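Packing Up a Kitchen and a Bookshelf Without Losing Your Mind (or Your Good Glasses)

Posted 08/10/2023 in Home Tips

We have moved house more often than I care to admit, and every single time I swear it will be the last. My husband Tarek says I should just leave everything in boxes and save us the trouble, but then where would I find my colander? So over the years I have built up a pile of little habits, some from my own mistakes and plenty from readers who have been kind enough to write in, and I thought it was high time I put them all on one page. Grab a cup of something and settle in, it's a long one!

Start with the things you never look at

Everybody wants to begin with the kitchen, and I understand it, the kitchen is the scary part. But you still have to eat while you pack. Begin with the top shelf of the hall closet, the holiday platters, the fondue set, the box of cables you are keeping for reasons of your own. I like to do one shelf in the evening with the radio on and then stop, even if I feel like going further. A tired packer wraps badly, and I have a gravy boat in two pieces to prove it.

Paper for wrapping and filling

Save every scrap of soft paper that comes into the house, starting months ahead if you can. The stuffing from shoe boxes is lovely, and so is the tissue out of gift bags and the plain sheets that come folded around online orders. I keep mine in an old pillowcase on the back of the laundry room door. Newspaper will do for filling the corners of a box, but I don't let it touch anything white, after the ink came off on a set of my mother's saucers and took me most of an afternoon with baking soda to get off.

For glasses, push a loose ball of paper down inside first, then lay the glass on its side on a flat sheet and roll it up, tucking in the ends as you go. Stand them upright in the box, never lying down. Plates go on edge too, like records. Valentina Figueroa wrote to me last June that she slips a paper plate between each pair of dinner plates, and I have done it ever since (you can use the paper plates for pizza on the first night).

Crumple more than you think you'll need, and do it on the floor where you have room to spread out. You want a good cushion under everything, as deep as your hand is wide, and then you want the same again on top, so that when you close the flaps and give the box a gentle shake you don't hear a thing.
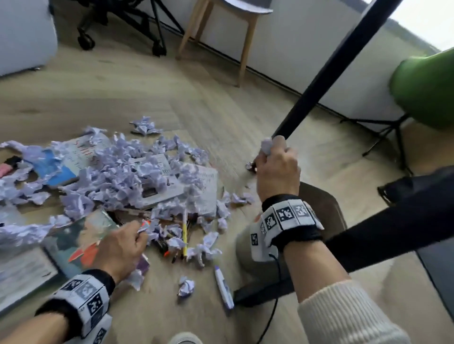
Books and magazines

Books are heavier than they have any right to be. Use the smallest boxes you can get, and if you find yourself tempted by a big one, please think of your back. The box should be under 50 pounds at the very most, and I'm happier when I can lift it with no grunting at all.

Hardcovers stand up, spines against the side of the box, just the way they would on a shelf. Paperbacks can lie flat in stacks. Big art books go flat on the bottom, with nothing sharp on top of them. Fill the gaps with crumpled paper so the covers don't rub, and put a clean sheet around anything with a dust jacket you are fond of.

Magazines I am ruthless about now. I used to move the same stack from house to house and never open one of them! These days I sit down with scissors, cut out the recipes I really want, and let the rest go to recycling.

Labels, and where to put them

Write on the sides of the box, on 2 sides if you have the patience, and leave the top alone. Once boxes are stacked you can't read a top. I put the room first in big letters and then a few words about what's inside, and I try to be truthful. "Misc." is a word I've banned from this house.

The box you open first

Pack one box last and load it last. Ours has a kettle, mugs, a roll of paper towels, dish soap, a sharp knife wrapped in a dish towel, phone chargers, a screwdriver and toilet paper. Toilet paper! Put in 3 rolls and you'll be glad of them.

When you unpack

Flatten the used paper as you go and stack it by size. It takes longer than stuffing it in a trash bag, I know, but good sheets will do another round, and there's always a neighbor or a cousin about to move. Fanni Fodor took all of ours in the spring and brought it back in the fall with a walnut cake on top, so I consider that a very fair trade.

If you have a packing trick of your own, leave it in the comments. I'd especially love to hear how you deal with lampshades, as mine still travel on my lap.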